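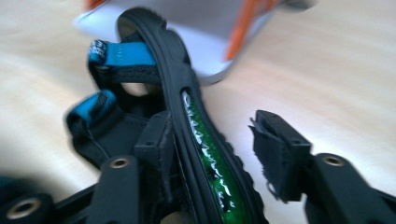 4.2 House rules for the shoe tasks

When I started writing the operator rules for Nellach I figured two pages would do it. I had a nice clean list, I'd used hand-held grippers myself for years (well, on and off), and how hard could it be to tell people how to pick up a shoe? Then the first batch came back from the Wadinwood site and I spent most of April rewriting everything. We recorded 1,588 shoe episodes under the first version of the rules and kept 1,373 of them after review. The losses weren't spread evenly, either. They bunched up around a few habits that my two pages had never mentioned.

The biggest one was grip. My first draft said "grasp the shoe securely," and every operator read that differently. Some went for the sole, some for the heel, and quite a few went for a strap, because straps are easy to catch! A strap grasp looks fine until the shoe starts to swing, and then the recorded hand motion has very little to do with where the shoe is going. So the rule now says: close on the sole or the body of the shoe, pads on either side, and leave straps, laces and tabs alone unless the task card names them. If the shoe turns in the jaws, set it down and take it again. Don't fix it with a knee, a sleeve or the table edge. A regrasp is perfectly good data and I wish I'd said so from the start.

Second habit: speed. People get good at this and then they get fast, and the gripper camera pays for it. Our reviewers were looking at a lot of smeared close-ups. I didn't want to give a speed limit in meters per second, as no one can feel that in the wrist, so version two asks for a short pause with the shoe in the jaws before the move begins and another before release. We let blur in the middle of a move go through review. Blur at the grasp itself gets a flag, and a second reviewer decides.

The third was what the spare hand does. With two grippers it's so tempting to park one on your hip or wave it around while you think. The rule we settled on is that both grippers stay over the table from the start signal to the stop signal, even if only one is carrying anything, and the idle one keeps its jaws empty. Figure 2 shows one station with a shoe in the right gripper and the left one free, and you can see the white platform near the back edge of the table too.
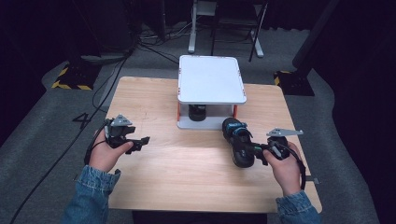
Cables got their own paragraph in the end. Each gripper cable has to hang clear of the jaws and below the operator's wrist, with enough slack to reach the far edge of the table. Floor cables are the site lead's job. Adanech Kassa, who ran the lead desk at Wadinwood, also asked for station numbers in every fault report, and she was right, we should have had that on day one. "The table by the curtain" is no help at all when you're reading it in another building.

Then there's wear. Pads fray, screws work loose, and an operator who is in the middle of a good run won't want to stop and look. We now ask for a pad and screw check every 45 minutes, done by somebody other than the person holding the grippers. Small nicks at a pad corner get written down and left. If the damage reaches the contact face, the pad comes off before the next episode. I'd have liked a measured threshold here, but we never collected wear data well enough to defend one, and the Kakakhel group, whose checklist we borrowed from, doesn't give one either.

The revised rules went out on 16 September 2021. Nerkbridge has recorded 816 episodes under them so far, and I'm holding off on a side-by-side comparison with the Wadinwood batch: different operators, different shoes, and a review team that had learned what to look for by then. What I can report is that strap grasps have dropped off the list of common flags and that questions to the lead desk are mostly about resets now. Specifically, operators want to know if the shoe has to go back to the same starting angle every time. It doesn't. Vary it, and keep it inside the table area given on the task card. Section 4.3 covers the reset procedure in full, including what to do when an object ends up on the floor.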